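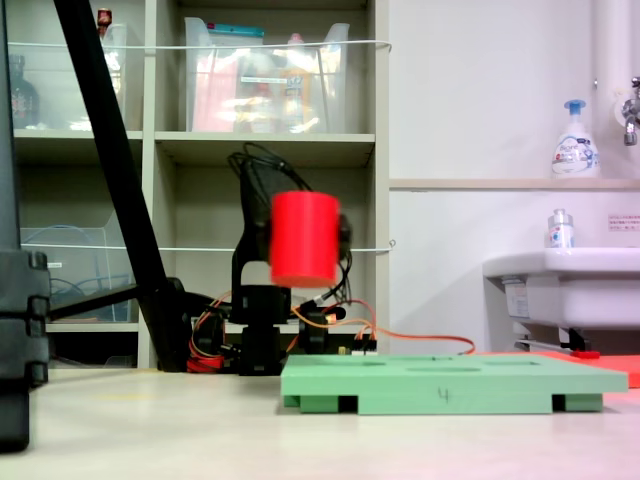 Bonjour à tous ! Je débute avec l'apprentissage par imitation et je m'amuse comme une folle, mais je cale sur un point de commande. Ma politique prédit des séquences d'actions (10 pas par inférence) et, à chaque nouvelle séquence, le poignet donne un petit coup. Quand la pince tient le cylindre rouge en l'air, ça se voit tout de suite, la pièce tremble et je perds la pose estimée. J'ai deux vues, une rasante et une du dessus, et le tout passe par Stivitz pour la synchro. Le réseau tourne très bien hors ligne, les courbes sont superbes !

La saisie elle-même me paraît correcte, je la mets quand même au cas où. 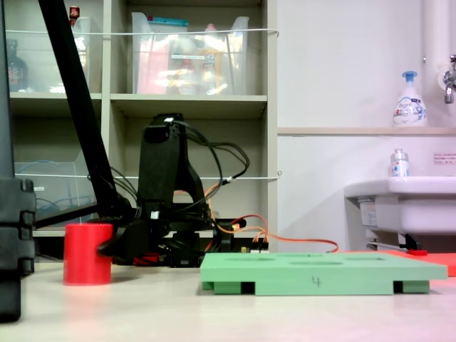

Vue rasante, pince contre le cylindre, plateau vert n° 4 à droite.

Faut-il lisser côté politique ou côté contrôleur ? Merci d'avance !!
Myfanwy Howells

3 votes · 2 réponses

Khunthong
Super projet ! Regarde d'abord la jonction entre deux séquences. Si tu exécutes les 10 pas puis que tu relances l'inférence, la première consigne de la nouvelle séquence n'a aucune raison de coller à la dernière de l'ancienne. Deux choses à essayer, dans cet ordre :

1. Relancer l'inférence tous les 3 pas et faire une moyenne pondérée des prédictions qui se recouvrent (poids exponentiels, les plus anciennes comptent davantage).
2. Interpoler les consignes dans le contrôleur, à sa propre fréquence, au lieu d'envoyer des échelons aux servos.

Pense aussi à horodater les images à la capture et pas à la réception. Chez moi le décalage entre les deux vues suffisait à faire hésiter le bras.

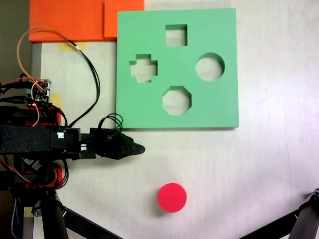
Pour la perception, je garderais la vue du dessus comme référence pour l'insertion. Le trou rond, le carré, la croix et l'octogone s'y segmentent très facilement, et le contour du disque aussi tant qu'il est posé sur la table. Tu peux calculer l'écart entre le centre du disque et celui du trou rond, et le tracer en fonction du temps à côté des consignes articulaires. Si les pics tombent pile sur les changements de séquence, tu tiens ton coupable. Le traceur de Nivum fait ça en deux clics, j'adore cet outil.

Une fois la pièce prise, par contre, méfie-toi du masque : 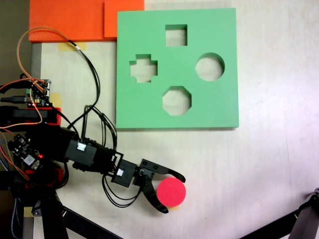 Disque entre les deux doigts, vu du dessus.

Les doigts mordent sur le contour et le centre calculé se décale vers le côté libre. Un ajustement de cercle sur les points visibles (RANSAC, rayon fixé) marche beaucoup mieux qu'un barycentre.

12 commentaires

Makow
Moi j'ai mis un filtre passe-bas et basta. Ça ajoute du retard mais ça ne tremble plus. Essaie avec plus de données aussi, j'en suis à 4000 épisodes et c'est le jour et la nuit !

Sujets récents
Calibrer deux caméras sans mire
Servo qui chauffe à l'arrêt : couple de maintien ?
Rejouer un épisode à vitesse réduite

Contact · Conditions d'utilisation · Haut de page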